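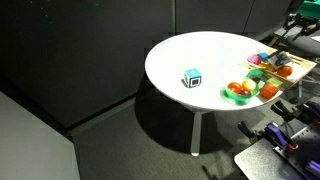

Andholm makes skin care products for dry, cracked and easily irritated skin. We started with one hand balm and we still sell it, in nearly the same recipe. Most of what we know came from talking with customers at a plain table, and we still like to work that way: a round white one, good light, and plenty of clear space to put things down. Today the range covers hands, feet, elbows, lips and face, and every product in it is free of added fragrance.

Dry skin is common and usually harmless, but it can be a daily nuisance. The outer layer of the skin holds water with the help of natural oils. Hot showers, strong soap, cold air and indoor heating all strip those oils away. The skin then feels tight, starts to flake, and in some places splits. Hands tend to suffer most, especially in people who wash them many times a day at work.

Our products do two jobs. Some ingredients, such as glycerin, draw water into the skin. Others, such as petrolatum and shea butter, sit on top and slow down its escape. A thin lotion has more of the first kind and a thick balm has more of the second – many of our customers keep one of each.
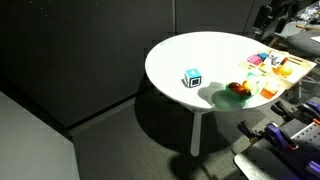

The full range is 27 products. Unel is our everyday line and includes the body lotion, the face cream and a soap-free wash. Drerkora is the heavier line, meant for heels, knuckles and other places where the skin is thick or has begun to crack. Both are made in batches of 1000 jars or tubes, and the batch number is printed on the base or the crimp. If you write to us about a product, please include that number.

We buy our shea butter through Trương, a family-run supplier we have worked with for six years. They send a sample ahead of each shipment and we check it for color, smell and melting point before we accept the rest.

New recipes are tried first by our own staff and then by customers who have signed up for our home testing list. There are 139 people on the list at present. Testers use a product for a month and fill out a short form at the end of each week. We ask about feel, absorption, stinging and whether the jar was easy to open with greasy fingers. Two creams were dropped last year after this stage.

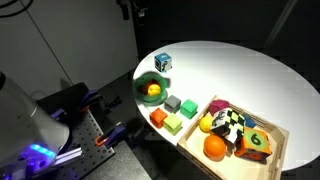
Megan wrote on her last form that the new foot balm was the first one she could put on at night without ruining a pair of socks, though she wanted a wider lid. Other testers asked for the same thing, and the wider lid arrives in September.

We do not sell medicine. If your skin is bleeding, weeping, swollen or hot to the touch, or if a rash has not cleared up after two weeks, see a doctor or a pharmacist before you try anything of ours. People with known allergies should read the full ingredient list, printed on every box and shown on each product page.

Orders placed before noon are packed the same day. Unopened products can be returned within 30 days – opened ones too, if they caused irritation. Questions go to the contact form, and we answer in the order they come in.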